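The letter came this morning! I tore it open in the hallway with my coat still on, one glove in my teeth, and read the first line three times before I let myself believe it. Umix has reversed itself. The infusions are covered, all of them, going back to the first one they refused. I sat down on the stairs and laughed out loud.

I want to get this written while I still feel it, because I've been a gloomy diary keeper all fall and the book deserves a good page. It took 19 weeks from the first denial to this letter. I have the whole pile in the blue folder: two denials, 128 pages of records faxed over from the clinic at Penden, the form they lost, the same form again, and my own appeal, which I must have rewritten ten times at the kitchen table. The first version was furious. The one I sent was shorter and had dates in it, and I'm proud of it, I really am. I used to think I couldn't write a business letter to save my life.

What got me going again was the Prokthorpe group. I only went that first time because it was raining and the library was warm, and I came home with my head buzzing. A whole room of people who knew what a peer-to-peer review was! They told me to ask for my complete claim file, and to ask which guideline the reviewer had used, and when the file came (slowly, but it came) there it was in black and white: they had judged me against the rules for a different form of the disease. The nurse at Penden spotted it in the time it took me to find my glasses. She wrote a new letter that same afternoon and I could have kissed her.

I called the clinic as soon as they opened the phones, and the woman at the desk put her hand over the receiver and told the others, and I heard a cheer. A real cheer, from people who must handle a dozen of these before lunch. They had a chair for me in December, so that's booked, the early slot, which I like. The heater by the window is better in the mornings and there's a chance of getting the recliner that goes all the way back.

Then I phoned my sister, who cried, and then I phoned the pharmacy about the pills, which are a separate matter and still not fixed, but I was so cheerful on the line that the young man looked up the assistance form without my asking.
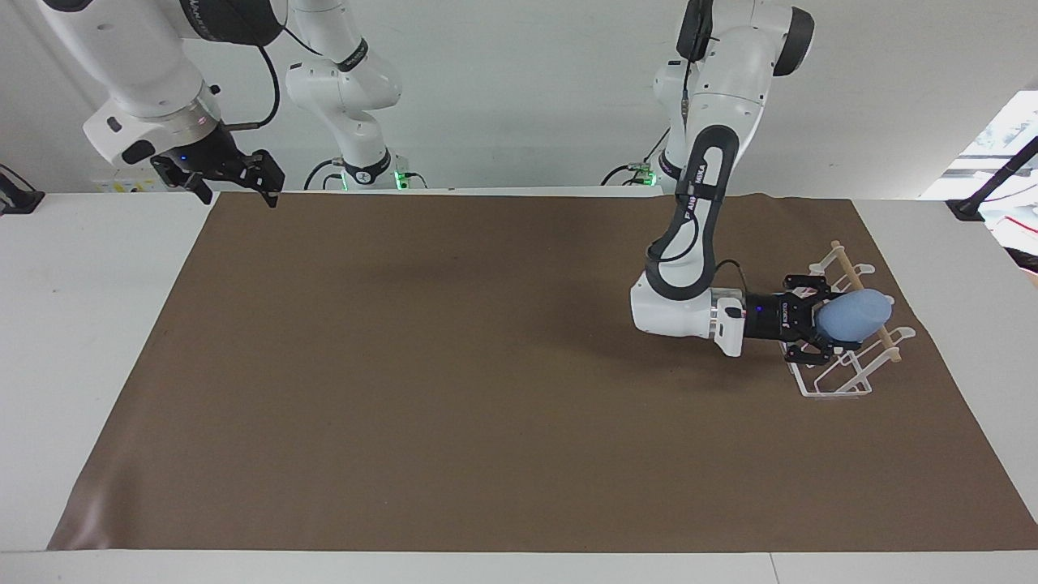 I've been thinking all day about the people who stop after the first letter. I nearly did. It has such a final sound to it, "not medically necessary," as though a doctor had sat across from you and said it, when the person who signed mine had never laid eyes on me. I'd like to do something about that. The state hearing on the appeals bill is at the Roussel building next month, and the group wants two speakers from our county. I put my name in at lunchtime before I could talk myself out of it! You get a few minutes each. I'm going to bring the folder and set it on the table with a good loud thump.

The bill would make them name the guideline in the first letter, right up front, so you wouldn't have to go digging. Such a small thing, and it would have saved me most of a season. I've already started scribbling what I want to say on the back of the gas bill.

Soup for supper, then the last of the pear cake, eaten standing up. My hands ache and my knees are no better than yesterday, and I don't mind a bit. I need to copy the letter tomorrow, one for Penden and one for the folder, and buy stamps.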